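Fold the Laundry on a Table

Most people I know fold laundry on the bed. I did it for years, in an apartment on Brestska Street where the bed was the only flat thing bigger than a chair, and I thought the trouble I had with T-shirts was my own clumsiness. Then I moved to Irudthorpe, got a table, and the trouble mostly went away. My view now is that a home should have one clear, hard surface for folding, and that it should get space before a second dresser does.

A bed gives way. When you press a crease into a shirt on a mattress, the mattress goes down with your hand and the crease goes soft. You also lean over too far, as a bed is built for lying on, and after six or seven shirts your back tells you to quit. A bedspread has its own wrinkles, and they print through.

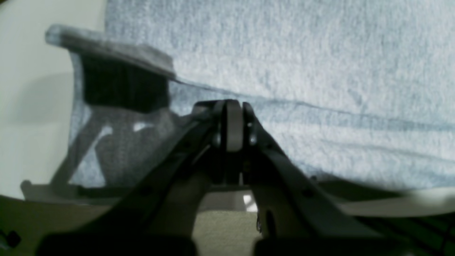
Color matters more than people expect in a folding surface. You want to see the edge of the cloth without hunting for it. Pale works well for nearly everything: white, cream, or a plain tan like the patch of flat surface that shows low down between the two dark blocks. Dark wood looks better in a dining room, but black socks vanish on it, and lint shows up on it all day. Patterned oilcloth is the worst. I had a checked one and kept lining shirts up with the checks, which were not straight to begin with.

The size does not have to be large. A shirt laid out with its sleeves open needs less room than most people think, and nothing says the stack has to sit on the same table. I put mine on a chair. What the table does need is to stay empty. A table with mail on it is a mail table, and you will be back on the bed by Tuesday.

I have also tried the gadgets. The Zeleke folding board cost me 259 at a time when I should have known better, and it made every shirt the same width, including the ones that did not want to be. The Skisine set was cheaper and came with dividers for the drawer. The dividers were good. I still use two of them. A thin, stiff piece of anything is useful for keeping a stack upright, and you can get one without buying a system.

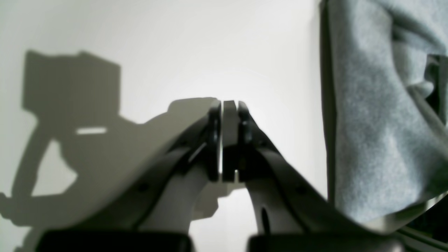

A thin, flat rectangular plate in dark gray, standing on edge.

The argument against all this is that folding is a small job and small jobs should not get furniture. I understand that. But a household of four folds something like 2000 pieces a year, counting towels, and I would bet that fewer than 300 of them get looked at by anyone outside the house. The rest are for you. You open the drawer and either find the shirt or dig for it.

On a hard table you can start with the hem. Get that straight, smooth the body away from it, and deal with the sleeves last. The sleeves will go their own way at first, and it is fine to let them. Knit cotton holds a few faint lines whatever you do, and I don't iron T-shirts.

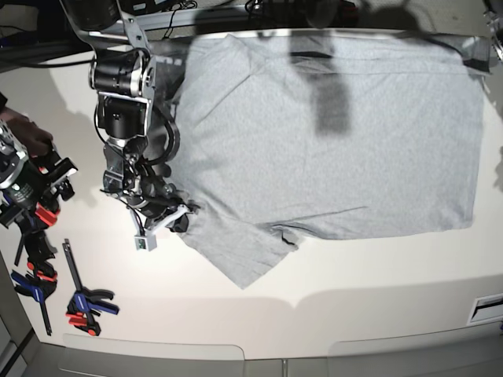

Light gray T-shirt on a white tabletop, hem straight, one sleeve still hanging out at an angle.

If you have no room for a table, use the kitchen counter after it has been wiped and dried. Clear off the toaster first. The top of a washing machine will do for towels, though it is too narrow for anything with sleeves.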